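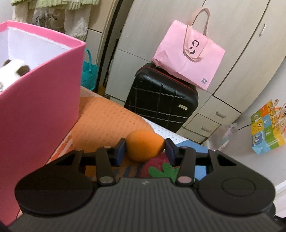 How many hand-held grippers should we budget for this year? Six: five in use and one spare, with a second set of finger pads for each.

That number comes out of the planning session on 1/14/25, and I'm really happy with where it landed! We went in thinking we'd put most of the money into one big arm, and came out with a plan that gets tools into far more hands (and into far more rooms) before the arm even ships. Raíssa Quintana went through the quote from Fukholm line by line and found that the pads were listed separately from the bodies, at 288 per set. Please check for that if your group is writing its own request. It's an easy line to miss and it adds up fast.

We also set aside 500 for small household objects: balls, soft toys, towels, bags, anything with an odd shape or a fuzzy surface. The Mangundap project used up its object money early last time, so ours gets its own line in the sheet.

Still open: storage cases, and whether the Gostton team wants to share the spare with us or order one themselves. If you've priced cases lately, I'd love to see what you paid. Requests for the first order go to Raíssa by the end of January, and please put Braltutura in the subject so they all end up in the same folder.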